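The Last Bus to Stitiditz

My grandmother kept the bus ticket in the sugar tin, under the sugar, in a small paper bag. I found it when I was a child and I was told to put it back. It was a ticket from Brakville to Stitiditz, one way, and it had never been used.

When she died, the house was left to my mother, and my mother did not want to go there. So I went. It was the end of October and the fields were already brown. The neighbour gave me the key through her kitchen window and said that the stove must be lit slowly, or it would smoke. I lit it too fast and it smoked.

I slept two nights in my coat. During the day I put her things into boxes. Plates in one, cloths in another, letters in a third. I did not read the letters at first. I told myself that I was busy, and it was true, but I also was a little afraid of them.
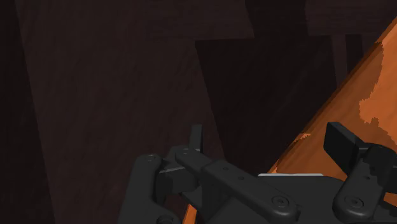
On the second evening it rained, and I sat on the floor and read. Most of them were about prices and illnesses. A cousin had bought a goat. Another cousin had sold the same goat. Then there was one from the Hegyi mill, where she worked before she married, and it was written in pencil, in a hand which I did not know.

"The bus leaves at 5," it said. "It is the last one before they close the road. I will stand where the driver can see me, and I will ask him to wait. If you don't come, I will understand it, but please come."

There was no name under it. There was only the month, May, and no year.

I read it many times. I tried to imagine my grandmother young, with a bag in her hand, and I could not do it well. In my head she always had her grey apron on. I knew that the road to Stitiditz had been closed when they made the lake. My grandfather used to tell how 93 families had to leave the valley, and she always went out to feed the hens when he told it. I had thought she was bored with the story.

In the morning I took the ticket from the tin. On the back there was a number, 215, and the name of the old bus company, Lamel, in blue letters. The sugar had made the paper hard at one corner.

The neighbour came to ask if I needed bread. I showed her the ticket and asked if she knew anything. She held it far from her eyes, then near.

"She walked to the stop," she said at last. "My mother saw her. She stood there the whole afternoon, in her good shoes. Then she came home."

"The bus didn't come?"

"It came," said the neighbour. "It waited quite long, my mother said." She gave me the ticket back and wiped her fingers on her skirt - there was still sugar on them. "Do you want the white bread or the dark?"

I said the dark. When she had gone, I put the ticket into its paper bag, and the bag into the tin, and I looked for a while for the box with the sugar.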